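Why do shiny things flash at you?

Have you ever tried to read something behind clear plastic, then had to tip your head sideways because all you could see was a big white glare? Me too! I did it 13 times yesterday with one little box on my desk.

Light bounces. When it hits something smooth and glossy, it all bounces off in the same direction, like a ball off a flat wall. If your eyes are in the way — flash!
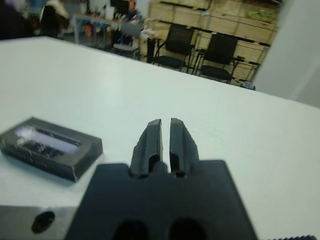

Silvana Toledo, science writer, Memside Kids

See the white shine on top of the small black box? It's so bright that you can't make out what's underneath. Now look at the white table. It's matte, so the light that lands on it scatters every which way, and you don't get that mirror flash.

Try it at home with a glossy magazine and a paper towel. Put them both under a lamp and move your head slowly from side to side. My favourite bit is finding the exact spot where the magazine goes white. What colour does the paper towel look from there?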